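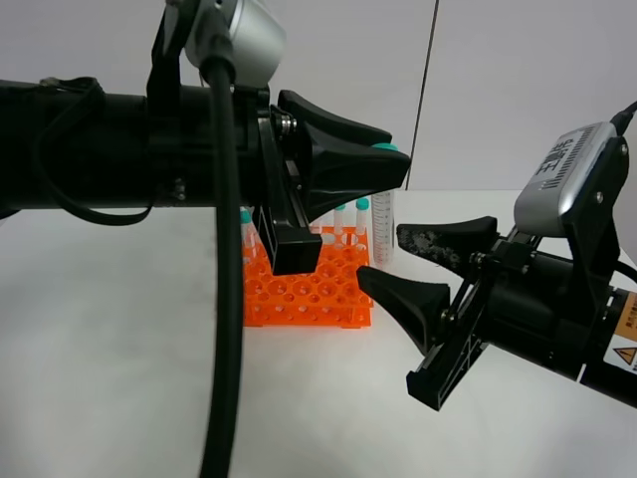

Setting Up a Tube Rack for a Morning of Kitchen-Bench Science

Every May, when the evenings draw in and the garden stops demanding so much of me, I go back to my soil tests. I've been asked often enough how I lay out my tubes that I thought I'd write the whole thing down properly, from wiping the table to packing up again. It's a simple routine, and a rather soothing one once you get into the swing of it (my neighbour Jaime Meireles says it's the closest I come to meditating, and he may be right!).

The test itself is the old settling test. You shake a little soil with water, stand it upright, and let the sand, silt and clay come down in their own good time. People usually do it in a jam jar, and a jam jar is perfectly fine, but small tubes in a rack let you compare several garden beds side by side without taking over the whole kitchen.

What you'll need

A plastic test tube rack with round holes. A bright colour such as orange is lovely on a white table, as you'll never lose sight of it.
Clear centrifuge tubes with screw caps, one for each bed. I do 3 at a time.
One larger clear tube with printed markings, for measuring out your water.
A jug holding 400 mL of clean water.
A teaspoon, a small funnel, an old sieve and a sheet of newspaper.
Masking tape and a pencil.
A drop or two of dish soap.

Step 1: Dry and sieve your soil

Dig down a hand's depth in each bed and take a good scoop, leaving behind the mulch and whatever is living in it. Spread each sample on its own piece of newspaper and leave it somewhere airy overnight. Mine go in the laundry on a Friday evening, ready for Saturday. Once the soil is crumbly, rub it through the sieve and pick out the stones, roots and bits of bark. Don't skimp on this part. A single stubborn lump of clay will sit at the bottom of your tube pretending to be sand, and you'll be scratching your head over it all week.

Step 2: Clear and level the table

A plain, light-coloured tabletop is best, with a plain wall behind it if you can manage that. You'll be peering at thin bands of brown on brown, and a busy tablecloth makes it so much harder on the eyes. Check that the table doesn't rock. I have a folded bit of cardboard under one leg of mine that has been there so long it's practically furniture.

Step 3: Label before you fill

Put a strip of tape near the top of each tube and write the name of the bed in pencil. I use whatever we call the beds at home, so mine say things like "Lemon tree" and "Back fence". Keep the tape narrow and well clear of the lower part of the tube, where all the interesting things happen.

Step 4: Space the tubes out in the rack

It's tempting to line them all up in neighbouring holes like little soldiers, but do leave gaps. You want room for your fingers when you lift one out, and you want to be able to see past the front tubes to the ones behind. If you have a choice, put the tubes you expect to handle most toward the front. Stand your larger measuring tube beside the rack, on whichever side your pouring hand is. Some of these have a base that lets them stand on their own and some don't, so test yours empty before you trust it with water.

Step 5: Add the soil and water

Take the cap off one tube only, and funnel in soil until it is a third full. Add a tiny drop of dish soap, then measure out your water in the larger tube and pour it in slowly, leaving a finger's width of air at the top. Cap it firmly and put it back in its hole before you open the next. Nga Mạch, who taught me this at our garden club, was very strict about having only one cap off at a time, and I have never once muddled my samples -- well, once, but I was on the phone.

Step 6: Shake and stand

Hold the tube with a thumb over the cap and shake it for three minutes. Put on the radio, it helps. Set it straight back in the rack, shake the next, and once the last one is in, leave the rack completely alone. No turning it to the light, no nudging it over to make room for lunch.

Step 7: Read the layers

Sand drops within the first minute, silt takes a couple of hours, and clay can hang about for a day or more. Mark each layer on the side with a fine pen as it settles. Bend down so that your eye is level with the line -- looking from above will throw you off every time.

Cleaning up

Pour the lot back onto the garden, never down the sink. Rinse the tubes outside, give them a swish with a bottle brush, and stand them upside down to drain with the caps off. The rack only needs a wipe, though I do poke a cloth through the holes now and then, as grit gathers around the rims. Next time I'll write up what I do with the results for the lemon tree bed, which is nearly all clay and has been giving me grief for years.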